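Balogun Refill Shop: Questions We Get a Lot

We love questions, so keep them coming! If yours isn't answered on this page, ask at the counter or use the contact form and we'll get back to you within two working days.

What do you sell?

Mostly liquids and dry goods by weight. Dish soap, laundry soap, shampoo, hand soap, white vinegar, olive oil, soy sauce, oats, rice, beans, lentils, nuts, coffee, and a whole wall of spices (the smoked paprika is worth the trip by itself). You bring something to put it in, fill it, and pay for what's inside.

How does it work if I've never done this?

Weigh your empty container on the scale by the door. It prints a sticker with the weight, and you stick that on the side or the lid. Fill up from whichever taps or bins you like, write the product number on the sticker, and take it to the register. We subtract the container and charge you for the rest. After one visit you'll be zipping through it.

What kind of container should I bring?

Almost anything clean, dry and with a lid that closes. Jam jars, old shampoo bottles, takeout tubs, cloth bags for the dry stuff. Narrow necks are fine because every tap has a funnel hanging next to it. Please don't bring anything that once held motor oil, paint or garden chemicals, even if you've washed it ten times.

Do I have to buy glass?

Please don't buy anything! The best container is the one already under your sink. Glass is lovely for oil and spices, but plastic is lighter to carry and a lot safer next to a bathtub. We have regulars who have been filling the same plastic bottle for years, and it's still going strong.

How do I get an old bottle properly clean?

Hot tap water and a drop of dish soap, shake, rinse, repeat until there are no bubbles. For a bottle that still smells, leave a spoonful of baking soda and some warm water in it overnight. Sticky labels come off with cooking oil and a bit of patience. Then let it dry upside down with the cap off. A damp bottle is okay for soap, but for food it really does need to be dry all the way down.
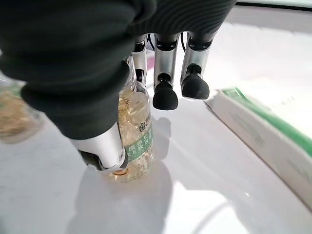
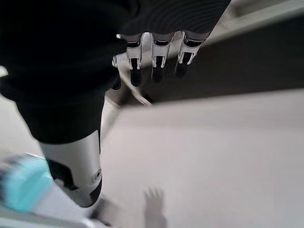

Only the first one shows the clear plastic bottle.

Can I mix a new fill with what's left of the old one?

For dish soap and laundry soap, sure, as long as it's the same product. For shampoo and hand soap we'd like you to finish the bottle and wash it first. For food, always start with an empty container.

What if I forget my containers?

It happens to all of us. There's a shelf of donated jars and bottles by the window, washed and free to take. If the shelf is bare, we sell paper bags for dry goods. And if you have spare jars at home, bring them in! We can take up to 8 per visit, with lids, labels off if you can manage it.

How much have people refilled so far?

We count every fill at the register, and by the end of September this year's total was 2720. We are thrilled. Dish soap is way out in front, and oats came in a surprising second.

How many products do you carry?

There are 109 right now. The newest is Flerkatton oat shampoo, which several of you asked for and which smells wonderful (like a warm kitchen, sort of). The full price list is on the board inside and gets updated whenever a new drum or sack comes in.

Are your soaps scented?

Some are. Every soap we carry has an unscented version too, and those taps have white handles so you can find them fast. The ingredients are posted above each tap, in type you can read without squinting.

I have a food allergy. Is it safe to shop here?

Please talk to us first. Nuts and flour are sold from open scoops in the same room, and we can't promise that nothing has crossed over. A few items come sealed from the supplier, and we're always happy to show you which.

Do you deliver?

Yes, on Thursdays, by cargo bike, anywhere in Cavdale. Order through Zatport by noon the day before. Your order comes in our deposit bottles, and you hand the empties back on the next delivery or drop them at the shop.

What does the deposit cost?

A dollar a bottle, and you get the whole dollar back. Scratches don't matter. Cracks do.

Can I bring a school class or a club?

We'd love that! Groups of up to 11 fit comfortably, and bigger ones can be split in two. Kids get to fill a small jar of oats or beans to take home. Mornings are best, before the lunch rush.

When are you open?

Tuesday through Saturday, 9 to 6. Closed Sunday and Monday.

Page last updated 6th October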